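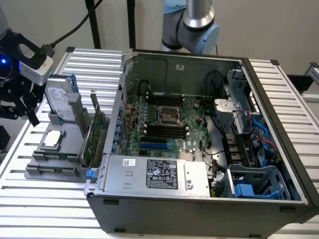
*Last edited: 7th February*

**Thread: Itus hand vs. plain parallel jaws for PC teardown/rebuild**

**bertn_bench** wrote:

OK so I finally got the articulated gripper on the left arm and I've been playing with it all week on the desktop cell. The tower goes on its side on the slats, and the fixture next to it holds the drive, the card and the CPU. Memory slots in the fixture are still empty, I haven't gotten to RAM yet.

First impressions of the Itus hand -- I love it on the hard drive. It comes straight down over the fixture, wraps the fingers around and doesn't care much if the drive is leaning a little. With my old Deltedent parallel jaws I had to be dead square or I'd catch the blue rail and shove it sideways.

The card is another story. Thin board, metal bracket on one side, and the fingers want to curl around it instead of pinching. I've had 7 clean pulls in a row and then three bad ones, no idea what changed. Anybody running this hand on thin stuff?

**quietservo** wrote:

Three bad ones after seven good ones sounds like your force limit to me. What do you have it set at? The controller defaults to 3,000 in its own goofy units and that's way too much for a card. I run 500 for anything with a circuit board and only bump it up for drives.

Nice fixture by the way! Printed?

**bertn_bench** wrote:

Yep, printed. Second version, the first one had the CPU pocket way too deep and I couldn't get a fingertip under the edge.

And uh, yeah, it was at 3,000. Trying 500 tonight.

**slotmachine_sandy** wrote:

I'm going to be the grump and say you're using the wrong tool. For PC parts I'd take parallel jaws every time. Everything in that case is flat! Cards, memory, drives, the power supply, it's all boxes and rectangles. We ran Sandhu jaws with rubber pads at my last job and I never once missed having knuckles.

Also with articulated fingers you don't really know where the contact point is, and that's going to bite you when you try to seat memory. You need to push down hard and dead straight until the latches click.

**quietservo** wrote:

Flat, sure, until you have to reach past the drive bracket or get hold of a SATA plug. Have you ever tried getting fat parallel jaws down in there with all those red and blue cables? I have. I ended up pulling the cables out with the drive.

**slotmachine_sandy** wrote:

That's a routing problem, tie your cables back lol

**Sihan Zeng** wrote:

I've had both on the same arm, so maybe this helps. Articulated was better at picking things out of a fixture, parallel was better at putting them into a slot. With two arms I'd put one of each on and hand the part over. The handoff costs you time -- mine was painfully slow at first -- but insertion got a lot more boring, in a good way.

For the CPU I wouldn't use either one. Get a little suction cup. I bent pins in a socket once and that was enough for me.

Where is your camera looking from, bertn? Mine sat on the wrist and the fingers blocked the part right when I needed to see it.

**bertn_bench** wrote:

Fixed camera plus the sensor module on the gripper. The fixed one does most of the work because yes, same problem, fingers in the way on every approach.

I do have the second arm back behind the case, so one of each is doable. My Bernton controller only wants to talk to one hand type at a time though. Log from last night is 2,168 lines and most of it is the same timeout.

**quietservo** wrote:

Update the firmware before you do anything else. Mine did that too.

**bertn_bench** wrote:

Quick update, ran the card at 500. Much better! It slipped once on the bracket side but no more curling. Firmware is next, then I'll dig the parallel jaws out of the drawer so sandy can say I told you so.

**slotmachine_sandy** wrote:

Put pads on them first. Bare aluminum on a circuit board makes me itch.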